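Tulthorpe hand-held gripper

The Tulthorpe hand-held gripper, usually just called the Tulthorpe, is an open design for a pair of two-jaw grippers that a person holds and works by hand. The plans are meant for people building at home or in a shared workshop, and they're used to record everyday tasks so that a robot arm fitted with the same jaws can learn from them. The design takes its name from the Tulthorpe workshop, where the first pair was put together on a bench normally used for fixing bicycles. It has since been copied, changed, and argued over by hobby builders in a good many other places, and several branches of the plans are kept up side by side.

The appeal of the Tulthorpe is easy to understand. A robot arm is expensive, slow to set up, and a little nerve-racking to drive by remote control. A hand-held gripper lets the builder get on with the interesting part right away — picking things up, putting them down, and finding out how surprisingly hard it is to grab a sock with two flat fingers.

Contents
1 Origins
2 Design
3 Building a pair
4 Workspace
5 Tasks
6 Recording and training
7 Variants
8 Known problems
9 See also

Origins

The project grew out of an earlier effort at the same workshop to build a desktop arm from scratch. The arm worked, in the sense that it moved, but each attempt to teach it a task took a whole evening. Members began taking the gripper off the end of the arm and carrying it over to the table to try out grips by hand, which went much faster. By the following September the loose gripper had been given a handle and a trigger, and the arm was sitting under a sheet.

The first plans were posted as a folder of part drawings with a short parts list and no assembly guide. Builders filled the gaps themselves, and many of the habits now thought of as standard came from those early copies. The angled bracket on top, for example, began as a scrap of perforated shelf strip that somebody had to hand. It was so handy for trying out different mounting positions that later drawings kept the holes.

A second edition of the plans, known as Drultora after the wiring layout it introduced, moved all the electronics off the gripper body and down a cable. This made the hand unit lighter and much nicer to hold for long stretches. Most pairs built today follow Drultora or one of its descendants.

Design

Each gripper has four main parts: the body, the jaws, the trigger, and the bracket.

The body is a block that fills the palm. Early versions were printed in one piece and tended to crack along the trigger slot, so newer ones are split lengthwise and bolted together. Black is the usual color for the plain reason that it shows up well against a pale tabletop, though any dark plastic will do.

The jaws slide toward each other along a short rail and are linked by a pair of small gears, so that both sides always travel the same distance. Full opening is 90 millimeters from tip to tip. The tips are removable, and this is where builders tend to get creative: there are smooth tips, ribbed tips, tips wrapped in bicycle inner tube, and one much-loved pattern with a tiny lip for lifting the edges of paper.

The trigger is a sprung lever under the first two fingers. A sensor at its pivot reports how far the jaws are open. The spring is a matter of taste. A stiff one gives a firm, deliberate grip but tires the hand, while a soft one feels wonderful and lets the jaws drift shut when the builder stops paying attention.

The bracket is a metal plate bolted to the top of the body and bent up at an angle. It carries whatever the builder wants to mount there, such as a small camera or a tracking marker, and its angle matters a great deal to anyone who mounts a camera, since a few degrees decide whether the jaw tips stay in view.

Building a pair

A complete pair uses 62 printed parts, counting spare tips, along with ordinary screws and two lengths of flexible cable. The printing can be done on any small machine. Most builders print one gripper first, live with it for a few days, and then make the second with all the small corrections they wish they had made the first time. Left and right bodies are mirror images, and printing two lefts is a mistake made often enough to have its own entry in the project's list of frequent questions.

Assembly starts with the rail, which should be fitted dry and slid back and forth by hand before anything else goes on. If it binds at this stage it'll bind forever. Once it moves freely, the gears are dropped in with the jaws fully closed, and the body halves are bolted around them. The trigger comes next, then the bracket.

Cable routing gets more attention in the plans than a newcomer would expect. The cable has to leave the gripper without catching on the jaws and then follow the arm without tugging when the wrist turns. Drultora calls for a loose loop behind the hand, with the slack held by a strap near the wrist. Builders who skip the loop usually add it later.

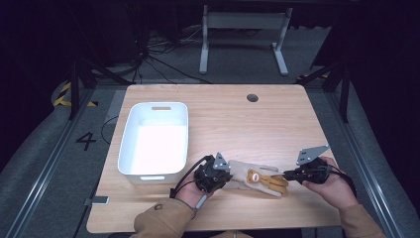 Gloves are a favorite early task, and for good reason. A work glove is floppy in the cuff and stiffer in the fingers, it lies flat when it's set down, and it gives each gripper something different to deal with. The usual approach brings the two grippers in from either side with the tips facing each other, then pinches and lifts. A glove with leather-like fingertips behaves differently at each end, so builders often practice from both directions before recording anything.

Workspace

The Tulthorpe needs very little room. A table that can be reached from one side and a clear patch of floor are enough, and plenty of builders work at a kitchen table after dinner. Those with more space tend to settle on a fixed spot and number it, so that recordings made weeks apart can be matched to the same table in the same place.

A pale, plain tabletop is recommended for the same reason as the dark gripper body. Shiny tops cause trouble because reflections of the jaws can be mistaken for the jaws themselves. Curtains are popular in shared workshops, where they keep out changing daylight and cut down on people wandering through the background.

Cables deserve some thought too. The plans suggest running them off the back of the table, away from the feet.

Tasks

The project keeps a shared list of tasks, written in plain sentences so that anyone can try them with whatever they have at home. The list is grouped by the kind of handling involved:

Single pick. One object is lifted and set down again somewhere else. Blocks, cups, and rolled socks are common.

Pick to bin. An object is lifted and lowered into an open-topped bin. This is the task most people show to visitors, partly because the result is so easy to read from across a room.

Two-handed lift. Both grippers take hold of the same object and move it together. Towels, gloves, and shallow trays are typical.

Handover. One gripper passes an object to the other in midair. It looks simple and is a delight when it goes well, which takes practice.

Fold. A cloth is folded along a line. Builders tend to reach this one last and talk about it the most.

Plain storage bins with molded handle slots have become something of a house standard for the bin tasks. The slots add a second use, as they give the jaws a good place to hook when the bin itself has to be moved.

Recording and training

A recording consists of the position of each gripper, the opening of its jaws, and video if a camera is fitted. The Jilska recorder, a small program written for the project, saves all of these together and lets the builder trim the ends of each attempt. It also allows an attempt to be marked as a failure and kept. Many builders now keep every fumble, having found that a collection of nothing but perfect grabs teaches an arm very little about recovering from a bad one.

The largest collection shared by a single workshop so far holds 2,039 attempts, spread over 11 tasks. It was gathered in evening sessions with a single pair of grippers, whose tips were replaced repeatedly as they wore smooth.

Training is done separately, on whatever computer the builder can get time on. The trained model is then loaded onto an arm whose jaws match the hand-held ones. The match has to be close. An arm with slightly wider tips will arrive at the right spot, close at the right moment, and push the object neatly away.

Variants

The Magalhães variant replaces the geared jaws with a parallel linkage. It opens wider and runs more quietly, but has more joints to wear out. It's popular with builders who work mainly with boxes and large cloth items.

Drultora Short trims the body for smaller hands and moves the trigger closer to the palm. The parts are otherwise shared with the standard version, so the two can be mixed within a pair, although the different reach takes some getting used to.

There's also a one-handed edition for simple picking tasks. It's exactly half of a normal pair with a revised parts list, and a fine place for a first-time builder to begin.

Known problems

Slop in the jaw gears is the most common complaint. It shows up as a small wobble at the tips and grows with use. Printing the gears in a tougher plastic helps, and so does replacing them before the wobble becomes part of every recording.

Brackets can shift if the bolts work loose. As the bracket carries the camera, even a small shift will spoil a session, and a drop of thread lock is now part of the standard instructions.

Sore wrists are common among new builders. Short sessions, softer springs, and a properly placed strap all make a difference.

See also

Jilska recorder
Parallel jaw gripper
Shared workshop
Teaching by demonstration

This page was last edited on Mar 8, 2026.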